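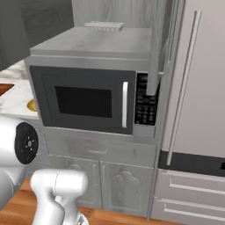

The microwave task in the sim kitchen, arm down by the lower cabinet.

Saturday, late

Spent most of the day on the planner again. The microwave task has been the worst one in the Mangubat kitchen set for a while now, and I wanted to know if it was the planner or the scene. I think it's both.

Started by rerunning the whole batch overnight with the new Flornar build. 920 episodes. I had the results with my coffee. 311 of them failed before the gripper ever got to the door handle, so those don't even count as bad grasps. They are planning failures, plain and simple. The log says "no valid path" and nothing else. I've been meaning to make that message more useful since August and never did, so I did it first thing. Now it prints the pair of bodies in collision at the last rejected waypoint. Took an hour, should have done it long ago.

With that in place I picked out a few failures and stepped through them. The tall narrow door to the right of the microwave starts out hanging open in this layout, and it comes across the upper right part of the control panel. The microwave handle is right next to the panel. So any approach from the right puts the wrist near that open door, and Pleker rejects it. Fair enough. But it was also rejecting approaches from the left that looked clear to me, and that took me until after lunch to track down.

It was the collision mesh. Sukumstead exports the cabinet doors with a convex hull by default, and the hull for this one was built from the door and its hinge side together, so it bulged out over the front of the microwave. You can't see it in the render. I turned on the collision view and there it was, a big wedge sitting over half the microwave door. I swapped it for a plain box and the left approaches came back.

Reran a small batch after that. Better, but there's a second problem I had been ignoring. The start pose has the arm low, with the wrist pointing across at the left cabinet door. To get up to the handle it has to come out, rise, and turn, and the drawer handle under the microwave is in the way of the short route. Pleker finds the short route first, clips the drawer handle, backs up, and burns its time budget. I added a waypoint out in front of the counter and raised the sampling limit for that first segment only. Planning time went up by more than 7 percent on the easy tasks, which I don't love. I may make it conditional on the start height.

Perception side, did almost nothing. The pose estimate for the microwave handle is fine when the view is square on. It drifts when the fridge handle is also in view, because both are long, vertical and silver, and the matcher sometimes jumps from one to the other. I saw it happen 3 times in the episodes I replayed. Wrote it down in the tracker, didn't touch it. A size check would probably be enough.

Also cleaned up the scene config. The prop on top of the microwave had no name, just a hash, so I labeled it "flat_tray" until I find out what the asset is supposed to be. It has physics turned on for no reason that I can find. Left it on for now, in case some other task uses it.

Full batch is running again with the box mesh and the waypoint. I set the door angle to vary a bit this time so I'm not tuning to one layout. If the early failures don't drop by a lot I'll look at the joint limits next, I have a feeling the elbow is set tighter than it needs to be.

Need to remember to merge the log change separately from the mesh fix. Bed.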